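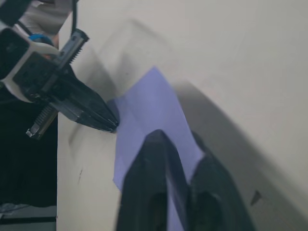
3.2 Paper stock and folding endurance

The second part of the study looked at how colored office paper holds up when it is folded by hand many times along the same line. Most published work on folding endurance uses machine-made strips under constant tension. We were more interested in what happens to full sheets handled the way people handle them in schools and small offices, where the fold is never quite in the same place and the pressure changes from one pass to the next.

We bought stock from two suppliers, Skusix and Lumden, in pastel shades and in plain white. All sheets were kept in the same room for 2 days before testing. From each supplier we drew 174 sheets, and we set aside any that had bent corners or marks from the packing band. The sheets were then sorted by grain direction, as folds made across the grain tend to break the surface fibers sooner than folds made along it.
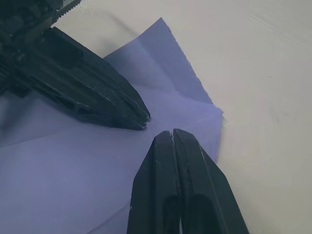

Each sheet was folded once, flattened, and folded back the other way. This was counted as one cycle. We stopped at 400 cycles or at the first tear longer than the width of the crease, whichever came first. A smaller group was carried on to 600 cycles to see whether the late failures followed the same pattern.

Figure 4. Cycles to first tear, by supplier and grain direction. Sheets that reached the limit without tearing are plotted at the limit.

As Figure 4 shows, grain direction mattered more than supplier. Sheets folded along the grain often reached the limit with only a softened crease, while sheets folded across it began to fail much earlier. Color had little effect once grain was taken into account. The Lumden pastels did a little worse than the Lumden whites, but the gap was small and did not appear in the Skusix stock.

One problem should be noted. The Bittencourt scale used to grade crease wear was made for heavier card, and its lower grades are hard to tell apart on thin paper. Two of us graded every sheet separately and disagreed most often at grade 2 — the point where the surface has lost its finish but the fibers still hold. We kept the higher grade in these cases.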